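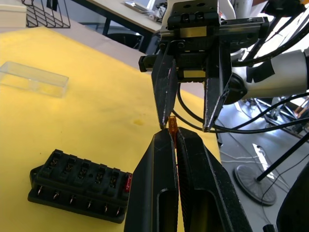
お問い合わせ番号:2050
件名:6連ヒューズボックスのヒューズが奥まで入りきらない件
受付日:2019年8月3日
担当:Ye-ji Um(Findar サポート窓口)
状態:対応中

【お客様からのご連絡】
いつもお世話になっております。Pristthorpeの作業場で、古いキャンピングカーの電装を少しずつ直している者です。去年の12月にそちらで黒い6連のヒューズボックスと、オレンジ色の平型ヒューズをまとめて購入しました。長いこと棚で眠らせてしまい、先日ようやく箱を開けたところです。

端から順に差していくと、途中の一か所だけ、ヒューズがどうにも奥まで入りません。ほかの差し込み口は指で押すとすっと収まるのに、そこだけ頭が少し浮いたままになります。力を入れすぎて端子を広げてしまうのも怖くて、手を止めてご相談する次第です。ボックスはまだ車に取り付けておらず、配線も一切つないでいません。

【担当より 1回目】
ご丁寧なご連絡をありがとうございます。無理に押し込まず止めてくださって、本当に助かりました。

お手数ですが、明るいところで、浮いてしまう差し込み口を真上からのぞいてみていただけますか。中に金属の端子が見えますので、隣の差し込み口と見比べて、片側に寄っていたり、傾いていたりしないかをお知らせください。それから、浮いたヒューズを別の差し込み口に入れてみて、そちらではきちんと収まるかどうかも教えていただけるとうれしいです。ピンセットなど金属の道具で端子を起こすのは、今はお控えくださいね。

【お客様からの返信】
見てみました。老眼なもので虫めがねを持ち出しましたが、端子の片方が内側へわずかに倒れているようです。同じヒューズは隣ではちゃんと入りました。ということは、ヒューズのほうは大丈夫なのでしょうか。

【担当より 2回目】
虫めがねまで出していただいて恐れ入ります!はい、隣で収まるのでしたら、ヒューズの寸法には問題がないと思います。伺った様子ですと、ボックス側の端子の変形がいちばん疑わしいです。曲げ直せば入ることもあるのですが、接触が甘いまま電気を流すと熱を持つおそれがあり、修正してのご使用はおすすめしておりません。交換品をAsilachの倉庫から手配いたします。ヒューズはお手元のものをそのままお使いください。

新しいボックスが届きましたら、今度は何もつながない状態で、一か所ずつまっすぐ上から差してみてください。斜めに入れると、細い足が端子の縁に引っかかることがあります。

【内部メモ】
交換品1点、出荷依頼番号101。梱包前にSeokさんが全差し込み口の抜き差しを確認すること。返送品は端子の写真を撮ってから保管。到着のご連絡をいただくまで、この件は閉じずにおく。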